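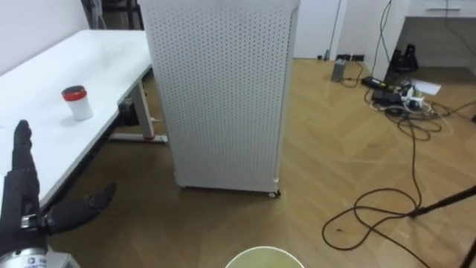
Cayetano Calvo
Fri 12 November

ok so I finally quit coffee after lunch. Day 19. Some notes for anyone thinking about it

1/ The first week was rough. Headache by 3 every day, and I was short with everyone at work. Sorry, everyone at work

2/ I used to stop at Segura on the walk back from lunch, every single day. Went through my card statements and it's 152 stops since May. I did not enjoy that math

3/ Sleep got better around night ten! I'm out before the podcast even gets going now -- I've heard the first four minutes of the same episode all week

4/ People keep telling me to try decaf. I tried the Brelel one and it tastes like a wet paper bag, so I'm on mint tea (the cheap kind, it's fine)

5/ Mornings stay. Two cups before 10, and I'm not discussing it

6/ Someone asked if I'm more productive. No lol. I just yawn at different times

7/ If you have a tea that isn't mint, send it my way -- no licorice please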